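The owner of Zurel, a secondhand clothing shop in Flurnau, prices everything at 18 or 30 and refuses to discuss it. "People want to haggle over a sock," she says. "I have a bad knee and a kettle on."

She opened in April with 3,000 pieces bought from a closing warehouse, 70 of them bridesmaid dresses. "All peach. I've sold two, both to the same man."

Does she worry about the big resale apps? She folds a sweater before answering, then folds it again. "The apps don't let you smell the thing first."

Her own wardrobe, she admits, is four black shirts. "You don't eat cake if you work in a bakery. Well, I would."
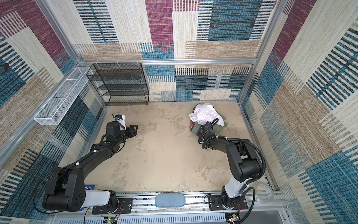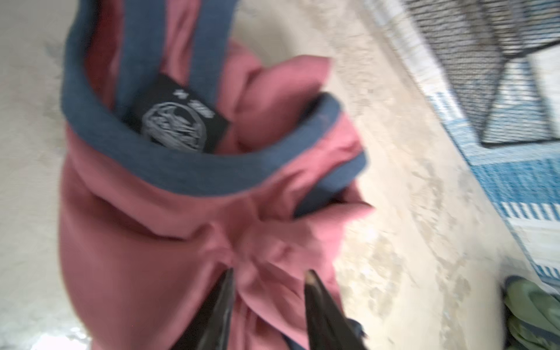
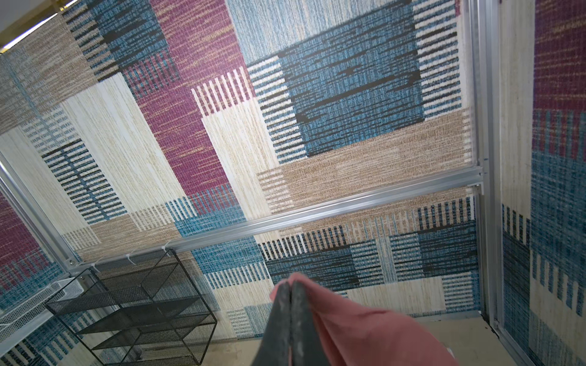

Patchwork-patterned walls, top; pink fabric in the two below.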